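# Keep the Old Aspect Ratio

When Ratcombe reissued its two seasons of *Kultstead* in February, it cropped every episode from 4:3 to widescreen. The stated reason was that viewers dislike black bars. I think the decision was wrong, and the cost of the alternative was small.

A crop of that kind discards a quarter of the picture height. In a drama staged for a square-ish screen, the loss falls on foreheads, hands and table tops. The kitchen conversations in season 2 were blocked with one actor seated and one standing. In the reissue, the standing actor is often missing from the eyebrows up.

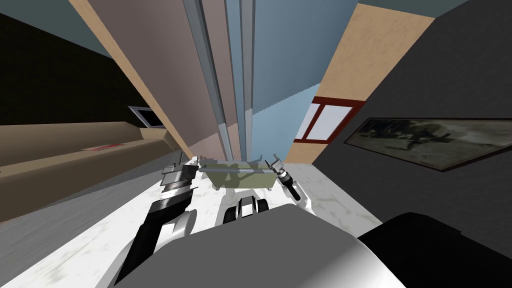
Defenders point out that the series was shot on film and that the negative holds extra width on each side. True, but the extra width was never lit or dressed for broadcast. Restoring it shows the ends of sets, and Ratcombe used it in only 5 scenes. Everything else is a plain crop.

Bowen handled the same problem better with *Skandness*. It released the series in its original shape and put a zoom option in the player menu. Viewers who want a full screen can have one, and the master stays intact. The disc edition was limited to 2,000 copies, with 500 held back for libraries, and those libraries now have a usable record of what was broadcast.

A streaming service can store both versions. If it will only store one, it should be the one the director and the camera crew composed. A crop can be made from the full picture at any time, and the missing height can't be recovered from the crop.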